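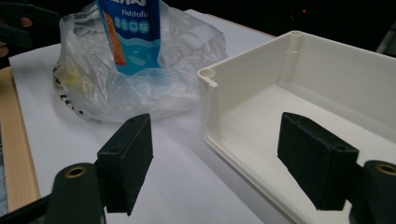

去Trirdale的火车每小时一班，我错过的那班刚好准点，也是那条线当天唯一准点的一班。于是等我走到Eskildsen食品厂门口，开放日的第一批参观者已经戴着蓝色发网从里面出来了，人人手里捏着牙签，脸上是那种刚吃过免费东西的平静。

2022年5月28日，星期六，阴，有风，风从港口方向来。我提风向是因为厂区的气味完全取决于它。站在停车场这一侧，闻到的是鱼；绕到南门，闻到的是炸东西的油香，外加隔壁洗车行的柠檬味。门口的指示牌建议大家从停车场这一侧进。

## 先说这个厂

Eskildsen家族最早在这里做腌鱼，门厅的铜牌上写着1823年。铜牌旁边有一幅创始人的油画像，长得很像任何一位创始人。从腌鱼到鱼糕，再到鱼豆腐，中间那段历史，展板上用了一个箭头来交代。箭头画得很漂亮，渐变色的。

我问接待处的年轻人，一家北边的腌鱼厂怎么会想到做鱼豆腐。他说展板上有。我说展板上是个箭头。他回头看了一眼，说，对，就是那个箭头。

后来带队的Hermine Steiner给了个比较像样的说法。她在这里管了多年的配料间，现在半退休，开放日回来带参观。她说九十年代有一位从福建来的师傅在厂里做鱼糕，嫌厂里的鱼糕“像橡皮，而且是用过的橡皮”，午休时自己用剩下的鱼浆炸了一盘方块，放在食堂。第二天食堂多了一道菜，再后来多了一条生产线。这位师傅姓什么，她记得，可她的发音我没能还原成任何一个汉字，她重复了三遍，我点了三遍头。

## 发网、鞋套和一份声明

进车间之前要签一份声明，两页纸，大意是：我没有发烧，没有戴首饰，没有在过去两天内去过养殖场，并且同意不把手指伸进任何东西里。最后这条用了粗体。排在我前面的先生问，结婚戒指摘不下来怎么办。工作人员递给他一卷胶带。他就这么缠着一根白色手指走完了全程，远看像受了工伤。

鞋套只有一个尺码。我穿四十四码，鞋套走到第二个车间时后跟已经裂开，之后的路我是踮着脚走的，顺便得以近距离观察了地面。地面是灰绿色的，防滑，非常干净，坡度朝着中间的排水沟。如果你也去，我推荐看看地面，全程没有人介绍它。

## 鱼浆

第一站是打浆。隔着玻璃看，一口大圆锅似的斩拌机，里面的东西慢慢从碎的变成黏的，再从黏的变成亮的。Steiner说看鱼浆好不好，就看它“有没有脾气”：好的鱼浆拿勺子挑起来会抗拒一下，坏的直接认命。一锅是600公斤，从头到尾温度都要压得很低，所以要一直往里加碎冰。她说夏天有小孩子参观，最喜欢的环节就是倒冰。我们这一队没有小孩子，最喜欢的环节也是倒冰。

有人问，鱼豆腐里到底有没有豆腐。每一场都有人问，Steiner显然已经等着了，眼皮都没抬。答案是没有豆腐，有大豆蛋白，叫豆腐是因为方、白、嫩，炸过之后有一层皮。提问的人看上去有点受骗。同队一位女士安慰他说，老婆饼里也没有老婆。这个笑话翻译给Steiner听花了两分钟，她听完说，那当然没有，那是违法的。

鱼的部分，展板上写的是白身鱼。我追问是哪种白身鱼，得到的回答是“看季节”。再追问现在是什么季节，回答是春末。到此为止，双方都保住了体面。

## 蒸、切、炸

鱼浆铺进浅盘，刮平，进蒸柜，出来是一整块淡色的板，颤巍巍的，谁看了都想拍一下，这大概就是那条粗体字的由来。

然后切块。切块机是意大利Cavedano产的，全厂最吵的设备，也是Steiner唯一用名字称呼的设备。她管它叫“那位女士”。那位女士左右走一遍，前后走一遍，一块板就成了一片整整齐齐的小方格，边角料落进旁边的槽里。我问边角料去了哪里。Steiner说，食堂。又说，今天的试吃台上也有。

油炸槽在最里面，一条长长的传送带，方块从这头白着下去，从那头黄着上来。隔着玻璃闻不到什么，但能看见皮是怎么起来的：先是边上一圈细泡，接着表面绷紧，颜色从角上开始往中间走。这一段我看了很久，久到后面那一队追了上来，两队人隔着我进行了一次礼貌的交错。

出油之后有一小段冷却，再进速冻。速冻间不让进，门上有个巴掌大的窗，轮流看。轮到我时玻璃上全是前一个人的哈气。

## 包装间

我本来是为了这个来的。

我对包装袋有一点不太健康的兴趣，家里有一个抽屉，家人称之为“垃圾抽屉”，我称之为“抽屉”。超市冷冻柜里的鱼丸、虾滑、蟹味棒，包装上的海浪画得各有各的想法：有的学浮世绘，有的像理发店的招牌，有的明显是从矿泉水那边借来的。

鱼豆腐这一类，通行的办法是蓝底，深一块浅一块，再来几道白色的浪。中文字一个一个装在小圆圈里，像一排气泡。英文名印成一个词，Fishtofu，中间不空格。我一直想知道这个空格是在哪一步丢的。是设计的时候嫌挤，还是翻译的时候觉得既然中文是连着写的，英文也不妨团结一点。带着这个问题，我在包装间拦住了一位看上去像是负责的人。他说他负责的是封口温度。

封口温度他倒是讲得很好。温度低了，封边一扯就开；高了，封边发脆，冻过之后从角上裂。他从废料筐里翻出两条失败的封边让我们传着看，一条皱，一条焦，大家都做出了能分辨的样子。包装线那天只开了一条，说是为了让参观的人看清楚，也可能是因为周六。袋子从卷膜上拉下来，对折，灌料，一夹，一切，掉进箱子。快得看不清图案，只剩一道蓝。

墙边的架子上摆着历年的旧包装，这个没有列进参观路线，我是去找厕所时发现的。最早的一款上没有鱼，也没有浪，印了一座灯塔。Steiner说灯塔用了一年就换了，有顾客写信来问这东西是不是给灯塔用的。我认为她在胡说，但她说得很平静。

## 试吃

试吃设在原来的员工食堂，长桌铺了纸，电磁炉一字排开，三种做法：清汤煮、铁板煎、麻辣烫。麻辣烫的辣度由一位本地志愿者掌握，他自己先尝一口，咳一声，就算定了标准。以我的口味，那一锅的辣主要体现在颜色上。

清汤的最好。鱼豆腐这种东西，在汤里泡到皮软下来、里面还弹着，是它一生中最好的时候，大概有三分钟。煎的那一盘外面很香，咬开里面是温吞的，像一个准备不足的演讲。边角料单独放在一只碗里，形状不一，皮多肉少，我吃了七八块，然后发现碗上贴着“员工”两个字。没有人说什么。Steiner也在吃，她吃得比我快。

旁边还有一个Brulilano酱料的摊子，和厂方是什么关系没弄明白，桌布倒是全场最讲究的。他们主推一款柠檬蒜酱，建议蘸鱼豆腐。我蘸了。我愿意相信他们还有别的产品。

## 厂内小卖部

小卖部在出口，和所有博物馆一样，不穿过它就出不去。冷柜里整袋的鱼豆腐比城里便宜不少，700克的家庭装排着队，另有一种1000克的，标着“餐饮专用”，普通顾客也能买，收银员会多看你一眼。冰袋另收费。保温袋卖完了，开放日第一天上午就卖完了，而开放日只有一天。

我用一只半透明的薄塑料袋拎了货上火车。这种袋子的特点是一路都在响，车厢里每个人都知道你有东西，并且想知道是什么。四十分钟里我换了三次手，把它抱在怀里坐了两站，前胸冰凉，到家时袋子已经揉得不成样子，立在桌上自己站住了，里面的鱼豆腐露出半截。

## 几条实用的

- 预约在网上做，确认邮件会进垃圾邮件箱。到现场报名字也行，他们有一张手写的名单，字写得比邮件清楚。
- 车间里冷，打浆那一段尤其冷。穿外套，外套外面还要套他们的白大褂，会显得很壮。
- 参观全程差不多一个半小时，跟Steiner那一队要再加半小时。值得加。
- 脚大的人自备鞋套。
- 下一次开放日在11月，据说会把熏鱼间也打开。熏鱼间这次门关着，门缝底下塞了一条湿毛巾，问了两个人，都说不清楚。
- 车站小卖部也卖Eskildsen的鱼糕三明治。我没有买，看见一位列车员买了，他把鱼糕抽出来吃掉，剩下的面包喂了鸽子。

空格的事我回来以后给厂里写了封信，附了自己的三种猜测。收到一封自动回复，感谢我对封口质量的关注。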